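Notebooks > Paracha Workshop > Textile Handling > Open Day Entries

Tuesday 12th December

Entry for the open day demonstration, two-arm garment handling cell. To be read together with the June entry on the first Lurano trials, which used towels only and a single arm.

The workshop was opened to visitors from Drovex and from Brutex in the morning, and to the general public after lunch. The stated purpose of the demonstration was to show a dark garment being handled on a white table by two arms, without a fixture and without clips. Dark clothing was chosen at the request of the Drovex party, whose sorting line receives a large share of work uniforms in navy and black. It was understood beforehand that this would be harder for the vision software than the light gray pieces used in rehearsal.

Before the doors opened, the table was wiped down, both arms were homed, and the wrist cameras were checked for focus. The overhead lights were left at the normal setting. An earlier proposal to add a side lamp was not taken up, and the reasons are recorded in the lighting section of the binder.

The demonstration was given in short runs, each beginning with the garment laid out by hand in a different position. Visitors were asked to stand behind the yellow line and to hold questions until the arms had stopped. Most did so. The stop button was pressed once, by a member of staff, when a child leaned over the line; the cell was restarted without difficulty.
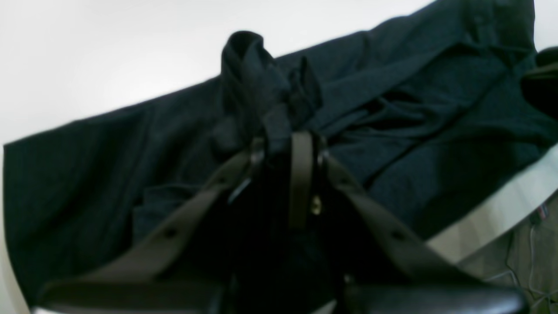

Grip force was set to 68 percent of the limit for all public runs. In rehearsal we had used 90 percent, and the higher setting left marks on knitted fabric that did not come out with steaming. The Brutex representatives asked whether the lower setting would be enough for heavier cloth. They were told that a raised fold gives the fingers much more to hold than a flat layer does, and that the approach angle matters more to us at present than the force. This answer should be checked against the rehearsal log before it is repeated in writing.

Points raised by visitors during the morning:

Whether the arms can tell the front of a garment from the back. At present they cannot. The software works from the outline and from visible folds, and it treats both faces alike.

Whether buttons and zippers are a problem. Buttons have not been a problem. Zippers have, and garments with zippers were kept out of the demonstration.

Whether the cell could run overnight. The answer given was that it has not been tried with the room unattended, and that the safety file does not allow it.

The Drovex party also asked for the number of grasps logged to date under the Lurano program. The target for the current phase is 1,000, and 500 had been logged at the close of last week. Public runs are not to be added to this total, as the starting positions were chosen for the benefit of the audience.

In the afternoon the two arms were shown working at opposite sides of the garment. This was the part that held the public's attention longest. It was also the part where the software was slowest, as each arm waits for the other to report before moving. Several people took the pause for a fault. A printed card explaining the wait should be placed on the rail next time - the spoken explanation was lost in the noise of the room. 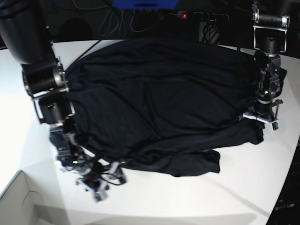 Page 68

Folds near the sleeves remain the main difficulty. When a sleeve lies bunched against the body, the outline gives very little to work with, and on navy cloth the shading inside the folds is faint. The grasp planner then tends to choose a point on the hem. This is a safe choice but seldom a useful one for straightening the piece. The matter was discussed with the Brutex representatives, who have seen the same behavior on their own equipment and who offered to send a set of their test garments.

Cabling on the arms was inspected after the last run and found in order. One tie on the right gripper had worked slightly open and was replaced. Finger pads were cleaned of lint and left in place for the rest of the week.

Actions arising:

Check the statement on grip force against the rehearsal log.
Write the card for the rail and have it printed in large type.
Reply to Brutex regarding the test garments, including sizes and fabric types wanted.
Send the Drovex party the June entry and this one, once both have been approved for release.
Repeat the sleeve runs with the arms' waiting time shortened - software group to advise on the lowest safe value.

Cell powered down and locked at close. Visitor sign-in sheets filed in the blue folder at the back of the binder.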